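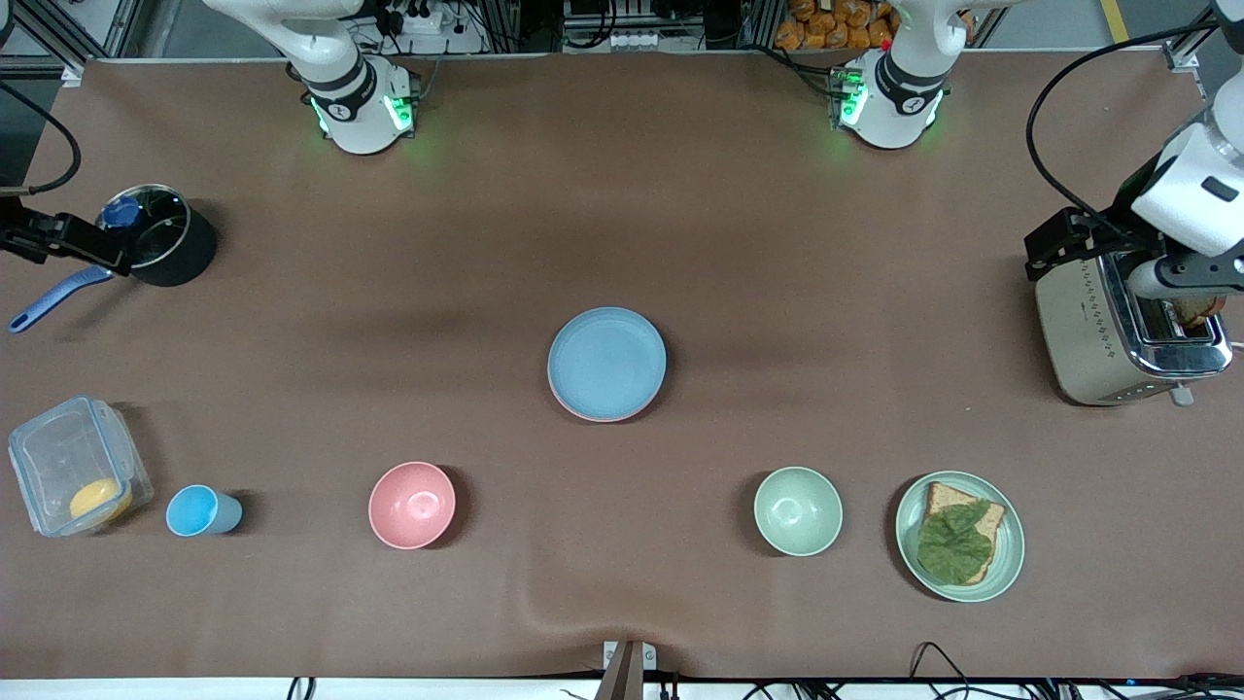
Our September outing to the Tumine workshop

Well, what a lovely afternoon that was! Those of you who came along to the Tumine open day will know already, and for those who couldn't make it (I know the long weekend shift roster got in the way for a few) I promised I'd write it up properly while it was still fresh.

We'd been meaning to visit since March, when Theophilus Appiah came to our general meeting and talked about the kitchen project he looks after there. He said at the time that we'd be welcome to see it for ourselves, and he was as good as his word. He met us at the side door, found chairs for everybody who wanted one, and then spent a good hour and a half answering questions, some of which I suspect he has heard a few times before.

The kitchen table was the thing most of us had come for. Two white arms are mounted along the back of a big brown cloth, and laid out between them is the sort of breakfast clutter you'd find at anybody's place: bowls, plates, a cup, a toaster, a saucepan with a blue handle and a glass lid. The group works with ordinary kitchen gear on purpose. Theophilus told us they had tried blocks and cylinders in the early days, and got very good at blocks and cylinders, and then someone put a saucepan down and it was back to square one.

One arm looks after the left side of the table and the other the right, though there's a patch in the middle that either can get to, and a fair bit of the programming goes into keeping them out of each other's way there. I hadn't thought about that before, but anyone who has shared a small kitchen at Christmas will sympathise. While one had the saucepan in its gripper, the other was over at the toaster with its fingers beside a slice that had browned nicely. There was another piece of toast already on a green plate with a lettuce leaf on top, and I'm told the colour of that plate caused some debate in our group on the drive home. (Sage, surely. Please don't write in.)

I asked how many goes it takes to get something like toast right. The team calls one full run through a task a "round", and they had logged 1,053 of them by the morning of our visit, 292 of those with the toaster. He was frank that plenty had gone wrong, and said the ones that go wrong are kept along with the rest and looked over every Friday.

After that we had tea in the Asamoah room, which has the good windows, and a few of us stayed on to see the Jondar trolley go up and down the corridor. It's a slower sort of machine and a bit less to look at, but the grandkids in the party were very taken with it and had to be fetched.

Tumine is happy to have us back in the new year. Numbers are limited by the size of the room, so please put your name on the sheet at the front desk if you'd like to come, and mention whether you'll need a lift from the station. Flat shoes are best, and there's one step at the side door.

Posted 20 Sep 2020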